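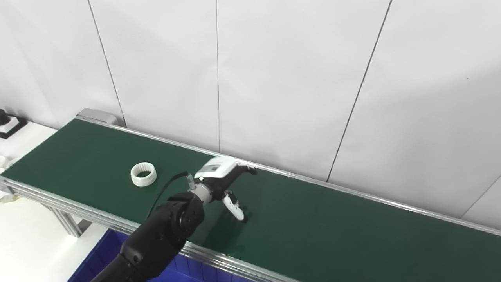
Workshop Tips: Care and Cleaning of Small Belt Conveyors

Members of the Sinau shared workshop are asked to read this page before using or cleaning the bench conveyors. It replaces the sheet issued in July and applies to all belts with a smooth green surface and aluminium side rails.

Before you begin

Switch the conveyor off at the wall and wait until the belt has come to a complete stop. Remove every part from the belt, including small rings, caps and collars, which roll easily when stood on edge and may travel under the far rail. Place them in the crate beneath the near side. Loose sleeves, lanyards and long hair should be secured before leaning over the rails.

Wiping down the belt

A smooth belt needs very little attention if it is wiped often. Use a lint-free cloth, lightly dampened with warm water and a drop of washing-up liquid. Work from the end housing towards the open end, in straight strokes along the length of the belt. Do not scrub across it, as grit may be pushed beneath the edges. When the upper surface is clean, move the belt on by one length and repeat.

Solvents, white spirit and abrasive creams must not be used. They dull the surface and in time cause it to crack where it bends over the rollers. Pludotholm belt cleaner is kept in the cupboard for marks that do not respond to soapy water – please wear gloves and return the bottle after use.

Rails, housing and legs

Dust gathers in the grooves of the side rails. A soft paintbrush, 59 mm wide or less, will lift most of it; finish with a vacuum nozzle. The metal housing at the end of the belt may be wiped on the outside only. Its cover is to be removed by workshop staff and by no one else. Legs and crossbars should be checked for loose bolts at the same time.

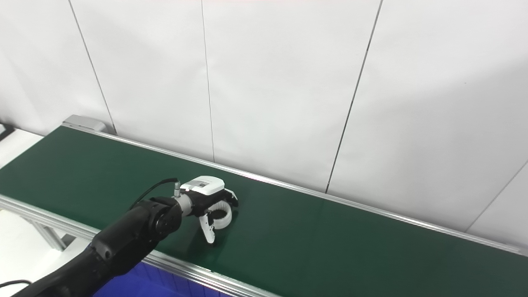
Green belt with aluminium rails along both sides and a blue plastic bin below.

Keeping the belt straight

A belt that drifts to one side will rub against the rail and fray. Run it empty at low speed for two full turns and watch the gap on each side. If the gaps differ, report the matter and leave the tensioning screws alone. Small adjustments made by several people are the most common cause of worn edges in our repair book.

Storage below the conveyor

Plastic crates may be kept under the near side provided that they slide out freely. They should not be filled above the rim or stacked, and nothing should be stored against the end housing.

Walls and lighting

White wall panels behind a belt show splashes readily and should be wiped on the same day. Overhead light reflected in the belt can hide clear plastic parts – look along the surface from a low angle before restarting.

Routine service

Each conveyor is serviced after 3,000 hours of running. Please enter your hours in the log when you finish.

Page last reviewed 19th March.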